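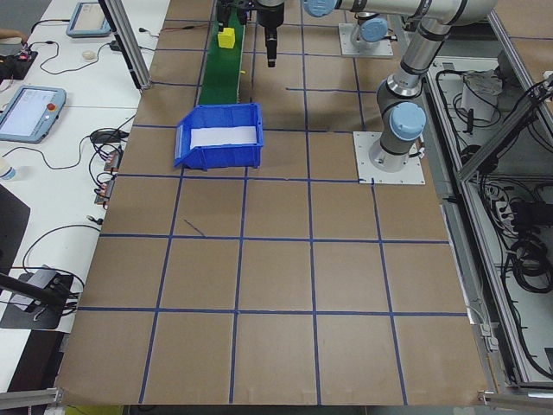

Brown paper, blue tape and a blue bin at the near end of the belt.

Why I still want a paper timetable at the bus stop

When I moved to Linwood I did not know the language well enough to ask a stranger for help. I could read it slowly, and I could read numbers very well. So the first thing in the town which I understood completely was the timetable at the bus stop. It was a sheet of paper behind a scratched plastic cover, and it told me that the 92 left for Sulon at two minutes past the hour. I stood there and I felt, for the first time in that week, that I knew something.

Last November the bus company took these sheets away. In their place there is a small sticker with a square code, and under it the advice to download an application called Fliten. I have downloaded it. I have nothing against it, and on a good day I find it better than paper, for it knows when the bus is late and the paper never did. My complaint is with the decision that one thing must disappear when another one arrives.

Consider what the sheet of paper asked of you. You had to be able to see it, or to have beside you a person who could see it. The application asks for a telephone, a charged battery, a signal, an account with a password, and some patience with a map that moves when you touch it. At the stop on the Dursun road the signal is weak under the trees. I have watched people hold the telephone up above their heads there, in the rain, to learn something that used to be written in front of their noses.

The company says that printing is expensive and that the sheets were often out of date. I believe both things. But an old sheet was wrong in a way that everybody could see, and after a week all the passengers knew that the early bus came 5 minutes later than printed. When the application is wrong, each of us is wrong alone, looking at our own screen.

There is also the matter of the whole day. A timetable shows you all the buses at once. You can see that the service is good until the evening and then becomes thin, and you can plan your visit to a friend according to this. The application shows the next two departures, and for the rest you must press, and choose a date, and press again. It answers the question you have asked. Paper used to answer also the questions I did not know I had, for example that on school holidays there is no bus to Sulon before nine.

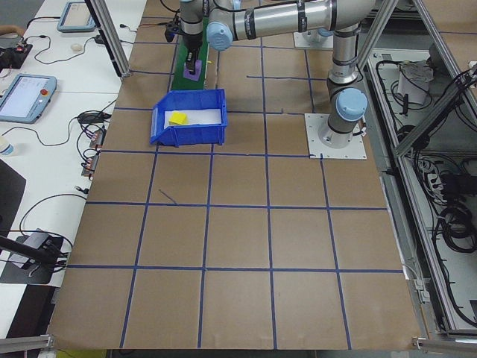 Would it cost much to bring the printed sheets back?
The town has 60 stops, and one sheet at each of them, changed twice a year, is a small expense beside the price of a new shelter.

I am aware that a man who defends paper sounds old. I will accept this. However, the people I meet at the stop who miss the sheets are not all old — some are schoolchildren whose parents, very sensibly, have not given them a telephone. Others are visitors, who come for one afternoon and do not want to open an account in order to go home again. And some are newcomers, as I was, for whom a column of numbers is easier than a menu full of words.

I sometimes hear that we cannot keep everything from the past, and of course we cannot. I do not ask for the conductor with his leather bag. I ask for one page, in large letters, at the height of the eyes. The company could print on it the date from which it is valid, and it could put the code for the application in the corner, where it would disturb no one.

Until then I have made my own. I copied the times for my stop by hand, one evening, from the application, and it took much longer than I expected — the list jumped back to the beginning each time the screen went dark. The paper is now on the inside of my kitchen door. My neighbour from upstairs has asked for a copy, and I have promised her one with the Dursun bus included.

28 July 2026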